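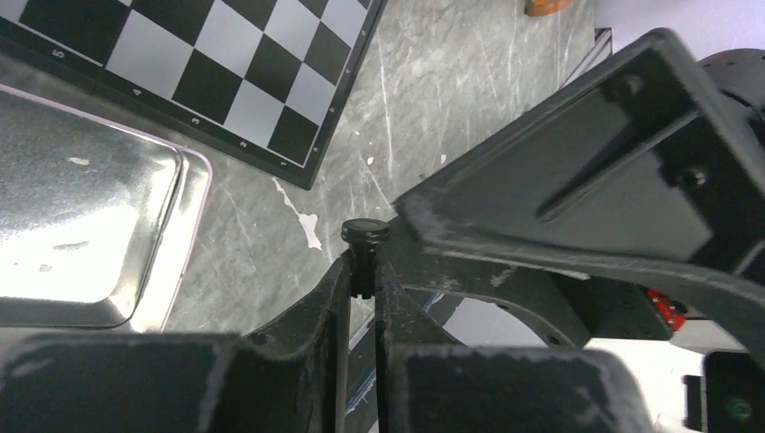
Notebook, packing cell 2, May

Writing fast, shift change in a bit.

Chess work first. The travel sets are the job Hedix wants off the hand benches before the summer orders: piece out of the tray, right way up, into its slot in the foam. Black pieces are still the worst. Shiny base, dark body, dark fingers, the vision has almost nothing to go on. Erasto Massawe wants to try a lighter finger pad. I said fine, order a pair, we'll see.

Flipped pieces: a pawn held base up has to be turned before it goes in the foam. Robot can do it with a regrip but it's slow. Hand packers do it between thumb and finger without looking. Timed it at the bench and felt a bit silly holding a stopwatch on people who've done this for years. Told them what it was for. Should of told them the day before.

Target from Trarnley is 600 sets a shift across both cells. Hand bench alone made 329 yesterday with one person out. Cell did 40 before lunch, then we stopped it to redo the tray offsets. Not a fair comparison yet and I don't want that 40 going in the weekly report without a note next to it. Last time a number like that went up, it came back down as a staffing question.

What changes for people, as far as I know today:
- 2 packers move to checking. Same grade, same pay, have that in writing from Masanja's office now
- checking is standing work, packing was sitting. Need stools or mats. Ask again
- whoever is nearest clears the jams. Not written in anyone's job. Needs to be, with training time
- talk at the bench. Cell fan is loud and the checkers will face away from everybody. They brought it up twice, I only wrote it down the second time

Erasto thinks the packers should set the grip heights themselves, they know where a bishop slips. Agree. Vostutora login only allows one operator account per cell tho, so right now they tell me and I type it in. Bad setup. Emailed support, no answer.

Tried grip force down one step on the small pieces. Better on pawns, king rotates in the fingers. Put it back for king and queen, left pawns low. Felt on the base may be a different story, that's the wooden sets, not this month.

To do: finger pads, mats, tray offsets again after cleaning, jam procedure draft to Erasto by 3 pm. Leave teh stopwatch in the drawer.

4 comments
2 shares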